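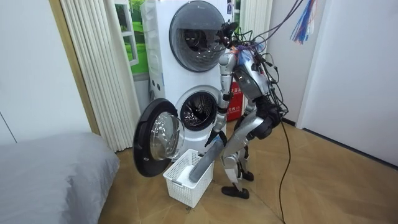 Pastero Humanoid Systems
Home > Equipment > Household Handling > Demonstration Visits

Vonorine Humanoid Platform – Laundry Handling Demonstration

The Vonorine is a full-size, two-legged robot intended for research groups and service providers working on household tasks. Pastero offers the platform for purchase or lease and presents it in operation at the Drirka Demonstration Apartment, where visitors may watch the robot at work with ordinary appliances in a furnished room.

What the demonstration covers

The laundry demonstration takes place at a stacked pair of front-loading machines. The robot works at the lower machine, bending at the knees and leaning forward to bring its hand to the level of the drum. Textiles are moved between the drum and a plastic basket on the floor. This is a demanding position for a humanoid robot. The body must remain balanced on two feet while the arm reaches low and the head stays clear of the upper machine.

Cloth is also a difficult material to handle. It folds, twists and catches, and no two pieces lie the same way. Visitors are invited to bring their own towels, pillowcases or similar flat items, which must be clean and free of buttons and metal fasteners. Up to five items per group can be included in the session.

The standard program lasts 60 minutes and consists of a short introduction, the laundry demonstration and a period for questions. An extended program, which adds a review of recorded joint and grip data with a Pastero engineer, may be requested at the time of booking.

Platform summary

Configuration: two arms, two legs, articulated head
Finish: metallic silver with black joints
Power and data: external, by overhead cable
Control: operator-assisted or programmed sequence
Minimum clear floor area: 50 square feet
Suitable flooring: level wood, tile or low-pile carpet

The platform is delivered with an operator station and the MacLeish task software, which stores completed sequences and allows them to be replayed or adjusted. Hands are supplied as a pair and can be replaced separately. Customers who already hold a MacLeish license should state this when requesting a quotation.

Visiting the apartment

Visits are open to universities, appliance manufacturers, care providers and public agencies. Groups are kept small – the room is the size of a normal bedroom, and a clear zone must be maintained while the robot is powered. Visitors should follow the directions of the operator at all times and must not step over floor cables. Photography is permitted. Video recording requires written approval in advance.

The fee for a private group session is $780, credited in full against any lease or purchase agreement signed within the same calendar year. Accredited schools may attend the September open day without charge, subject to available places.

Requests should be submitted through the Demonstration Visits form and should include the size of the group, the preferred program and any access requirements. Confirmation is sent by e-mail with directions and a safety sheet, to be signed by each visitor before entry.

Related equipment: Vonorine replacement hands | Overhead cable support | Operator station

Page last revised 7/10/18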